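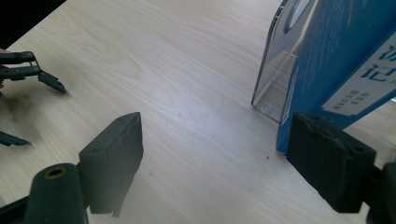
Photo: Godfrey Mrema

I've been building a pair of hand-held grippers at our shared workshop, and the finger pads have taught me a few things. Mine are dark green and blocky, and the top of one looks pretty rough by now, so I keep spares in a jar.

Practice on a retail box with a clear plastic side. It's slick and creased, and it shows you fast if you're squeezing too hard — go easy near the folds. Press low, down by the bottom corner, before you try anything fancy.

Wipe the table first! Crumbs love to get under a pad. Rubbing alcohol on a rag works fine, but test a hidden spot if your table is bare wood.

Snug the screws by hand, then a quarter turn more. I recheck mine every 95 grabs or so — Lizeth says I'm fussy.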